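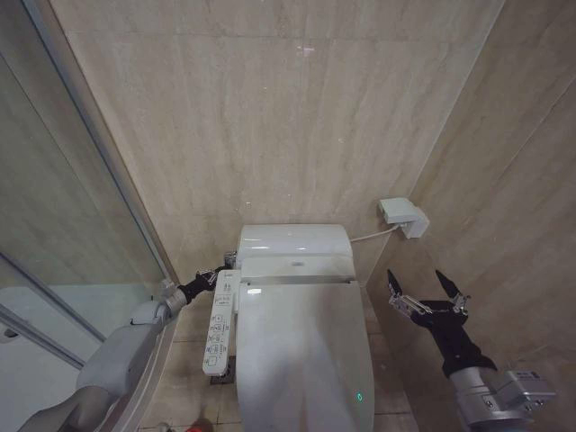

Head view, lid closed, both arms in position beside the toilet.

Busier Bathroom Set

Teleoperated two-arm recordings in a home-style bathroom, made by the Kershaw student robotics club. Used in the club's October project on learning from demonstration. Last edited 19th August.

Summary

The set covers small jobs on and near an electronic toilet: raising and lowering the lid and seat, reaching past the side control panel, and moving the open gripper close to the wall without touching it. The room is narrow, with glass on one side and tile on the other, and most of our early planning errors were wall contacts. We chose it for that.

Each episode is one attempt at one task by one student operator. Failed attempts are kept and marked as failed. Please don't filter them out before reading the notes column, as several are good recordings with a bad ending.

Contents

episodes/ one folder per attempt, with video and joint states
tasks.csv task name, operator initials, outcome, notes
splits/ train and test lists
tools/ the Sosora loader and a playback script

There are 4 task types. The test list holds back 8 episodes, and none of them should be used for tuning.

Views

Head and wrist video are stored separately and share a clock. The head view is best for arm placement. The wrist view is better for judging the gap between the fingertips and whatever is next to them, but the gripper covers a good part of the lower picture.
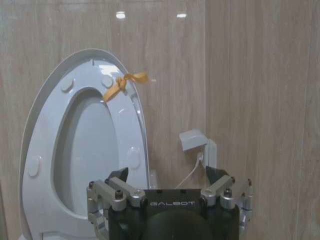
Wrist view with lid and seat raised. Yellow ribbon on the seat, outlet at right.

Labeling

Outcome is one of success, partial or fail. Partial means the lid moved but did not end where the task asked. Lid and seat are labeled separately, so "lid up" says nothing about the seat. If a fingertip touches the outlet cover or the cable, the episode is a fail even when the task was finished.

Known problems

Glossy tile gives bright spots in both views. The Hakia tracker we tried first locked onto them, and its output is not included.

White seat against white lid is hard to segment. Masks along the inner edge of the seat are poor and should be checked by hand.

Operators improved over the term. Early and late episodes of the same task differ a lot in speed.

All recordings come from a single bathroom. Don't expect a policy trained on this set alone to carry over to another one.

Use

Free for class and club work. Ask before posting episodes elsewhere.

Contacts

Merle Mahuika, recording and task list
Chelsea Furnival, labels and loader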